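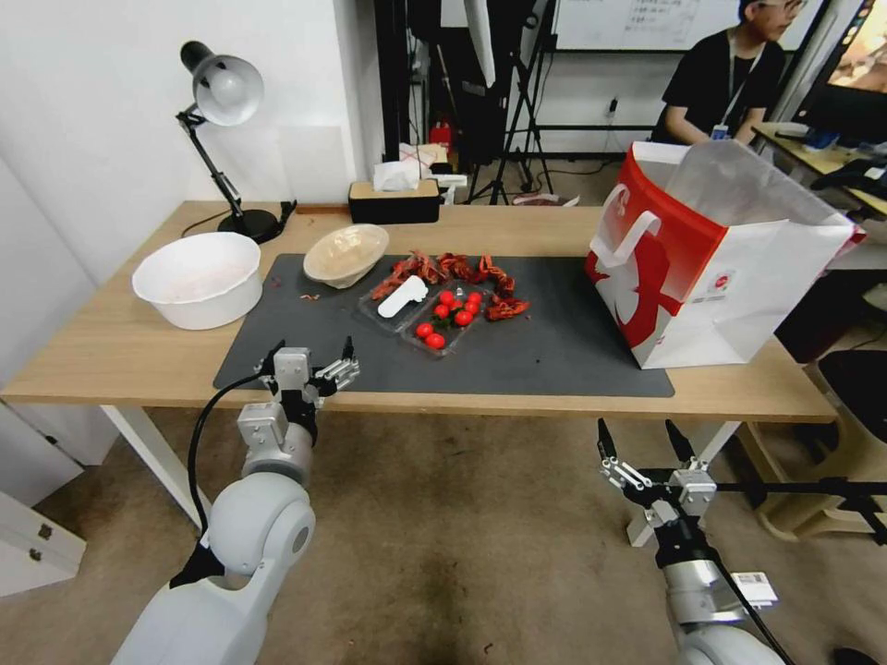 Most kitchen waste comes from food that was bought in good order and then forgotten. A little sorting on the day you shop saves a lot of throwing out later in the week. Start with whatever spoils soonest and give it a place at eye level. Cherry tomatoes do well in a clear plastic tray like the one on the dark grey mat, where they can be seen at a glance. Keep them out of the fridge until they are fully ripe, as the cold dulls the flavour. Check them every other day and take out any that have split.

Bread and dough

Sliced bread freezes well and can be toasted from frozen. Spare dough will keep overnight in the fridge in a lightly oiled bag. Leave some room for it to rise. A batch made with 500 g of flour gives two small loaves, so bake one and freeze the other.
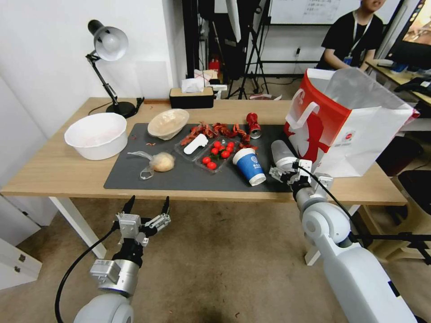

Cherry tomatoes, dried chillies and a bag of dough on the table.

Dried goods

Keep dried chillies in a jar with a tight lid, away from the hob. Write the month on the lid. Ours say October, and we aim to use them within the year. Wash your hands after handling them and before touching your eyes.

Stained bowls

White plastic picks up colour from tomato, beetroot and berries. Mix bicarbonate of soda with a little water to make a paste, spread it on, leave for an hour and rinse. A second go may be needed. Old stains sometimes fade if the bowl is left on a sunny windowsill for a day.

Last updated January 26, 2021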